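Subject: Re: [fernbridge-creek] What the May storm is still costing us
Date: February 23, 2026

Ashok Vashisht wrote:

> Does anyone on the low side of Cleneck Road have a straight answer on
> the buyouts? My neighbor says the county will only talk to you if you
> flooded twice. I had 8 inches in the living room last May and the
> letter I got says nothing about that either way.

Hi Ashok, and hi everyone,

I went to the drop-in session last Thursday with more or less the same question, so let me pass on what I heard before I forget it all (my notes are terrible).

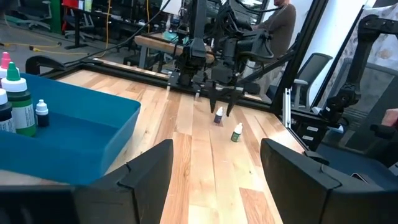

2 min read

The twice-flooded thing is half right. Houses that flooded more than once go to the top of the list, but you can still sign up with one flood, and the woman at the desk told me to get my name down even if I wasn't sure. Signing up doesn't commit you to selling! I asked her that two different ways and got the same reply both times. There are 116 houses on the list so far, mostly between the Mridha Street culvert and the old feed store, and the first round of money might cover up to 600 square blocks of paperwork, judging by the folder they handed me. I wish I was kidding about that folder.

What I couldn't pin down is the price. They kept saying "pre-storm value," but whose number is that? The tax office has my place way under what we paid for it. If you've had an appraisal done in the last few years, dig it out now and make a copy. 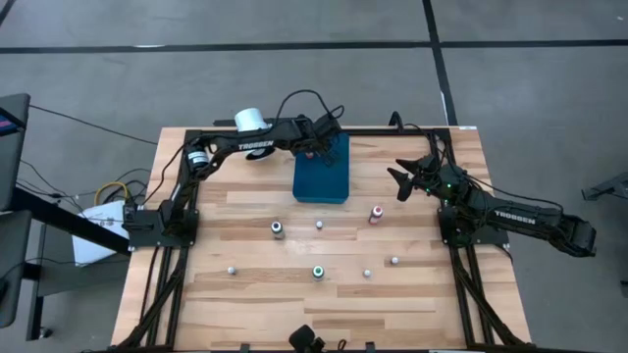 The other piece is the creek itself. Drarnetti, the outfit that has the debris contract, cleared the stretch above the footbridge before Christmas and then stopped, and there's still a whole sycamore lying across the bend behind my back fence. Every time we get a hard rain the water stacks up behind it and comes over into the Hendersons' yard. I've called 7 times now. The last person I spoke to was very nice and said the lower stretch is "scheduled," and when I asked for what month she said she'd have to call me back.

So Ashok, I'd say sign up, and send them your photos of the living room with the water line showing. They wanted mine printed, which meant a trip to the drugstore, but at least that's done. If you still have the receipts for the drywall, bring those too.

Has anybody below the footbridge heard anything different about the sycamore? I'd love to be wrong about this one.

Marcy
(green house, corner of Mridha)

Recent threads on this list
- Sandbags left over, free to whoever wants them
- Culvert grate on Mridha Street is clogged again
- Flood insurance renewals, who went up?
- Lost: blue kayak, last seen heading south

Fernbridge Creek Neighbors | Contact the list owner | Back to top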